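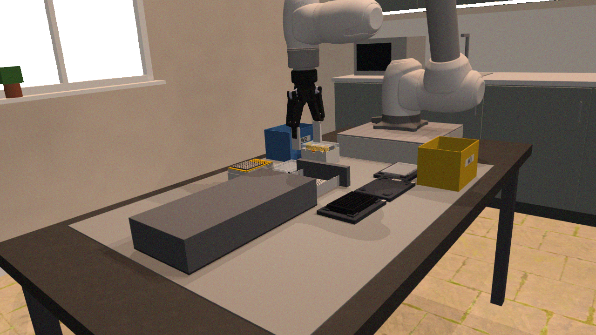 Jurton Puts Its Parking Meters Out to Pasture

August 13, 2018

The town of Jurton will switch off its last parking meters in November, ending a long quarrel between motorists and a row of gray posts that seldom gave change and never gave an inch.

The council voted last night to replace the meters downtown with a disc system, under which drivers set a cardboard clock on the dashboard and are trusted to tell the truth about when they arrived. Parking will be free for two hours. After that it costs $23, payable at town hall, where there is no parking.

"We looked at what the meters brought in and we looked at what we spent fixing them," said Kamran Ghauri, who runs the town's streets department. "Those two numbers had become very friendly."

Jurton has 80 meters, most of them put in the year the bypass opened and downtown traffic went elsewhere. The maker has since gone out of business, and for several years spare parts have come from other meters. Drivers on Mill Street have learned to check whether the one in front of them still has a slot.

Under the plan, the town will print 2,000 discs and hand them out at the library, the hardware store and the bus station. Replacements will be a dollar. An early design had to be pulped when a proofreader noticed that the clock face went from 10 straight to 12, which would have made late mornings a legal gray area.

Shop owners are mostly in favor. Hrefna Þórarinsdóttir, whose bakery faces the old post office, said her customers had been cutting their visits short to feed the meter. "They would leave half a coffee," she said. "Now they can stay and finish it, and maybe there is cake."

Tamer Haddad, who sells shoes two doors down, was less sure. He expects the best spaces to be taken by people who work downtown and who can turn a cardboard dial as well as anyone else. "I know this because I will be one of them," he told the council, and was thanked for his comments.

A petition to keep the meters drew 455 signatures, a fair number of them from the next town over. The council said it had read it with interest.

What happens to the posts has yet to be settled. The historical society has asked for one. Ghauri said the rest would be sold for scrap unless residents want them for their yards, at $15 apiece, cash or card. Coins will not be accepted.

The first discs are due at the library in the last week of October.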